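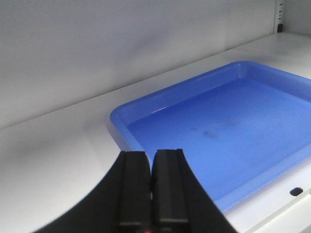 From: Dzifa Issahaku
To: supply-room list
Subject: Re: Trays on the white shelves

Alasdair Dow wrote:
> I would like to keep one blue tray in each compartment of the
> white shelves and get rid of the cardboard lids. Can the trays
> stay in when they have nothing in them? And who has the
> labels we ordered in September?

Yes, leave the trays in when they are empty. People put things back in the right place if the tray is still there.

The labels are in my desk, second drawer. We ordered 89 and I have used 42 on the Muscombe cabinets. Please stick them on the front of the shelf and keep them off the trays, so the trays can be swapped.

Some of the trays have gray marks on the floor. Dish soap and a soft cloth first. Please don't use the scouring pads, they dull the plastic.

Philomena asked for deeper trays for the cable ties. I can get 10 from Drarkitz with the next order. If anyone else wants some, write to me before I send it.

Dzifa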